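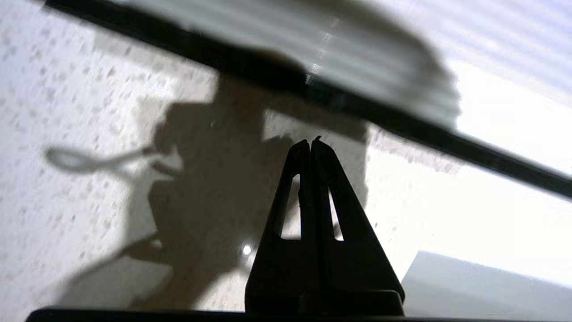
Figure 3.1 A pale surface with gray flecks. Small marks are hard to spot against a pattern like this one.

Chapter 3
The Bathroom Vanity

A guest may walk past the bed without a second look, but almost everyone stands at the bathroom sink within minutes of checking in. When Adjoa Ofori took over housekeeping at the Grandness hotel in Mernovdale, she read through 57 guest complaints from December. More of them concerned the vanity than any other part of the room - hair on the counter, water spots on the faucet, a towel folded badly.

This chapter covers the counter, the sink and the hand towels. Floors and showers come in Chapter 4.

Start with the counter. Speckled stone hides crumbs and dried toothpaste from the eye, so check it with your hand as well. Wipe from the back ledge toward the front edge with a damp cloth, then go over it again with a dry one.

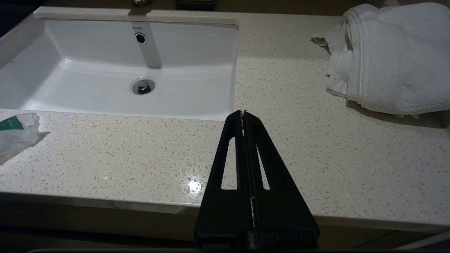

An undermount sink hangs below the counter, and the joint where stone meets basin collects soap. Run a folded cloth along the joint on all sides. Clean the walls of the bowl next, then the overflow hole, and leave the drain for last. Metal parts are dried and buffed by hand. Do not use scouring powder on a glossy basin.

Towels go down only after the counter is dry. Fold each one in layers and set the stack to one side of the sink, clear of the faucet.
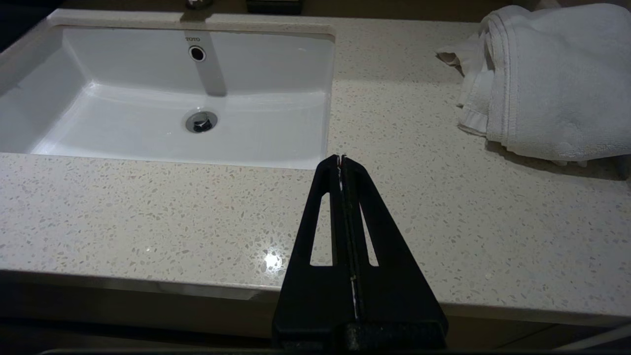
Figure 3.2 Undermount sink with a folded white towel on the right. Note the loose corner and the hem showing at the left of the stack.

Key terms for this chapter: undermount, overflow, hem, back ledge. Definitions are on page 471.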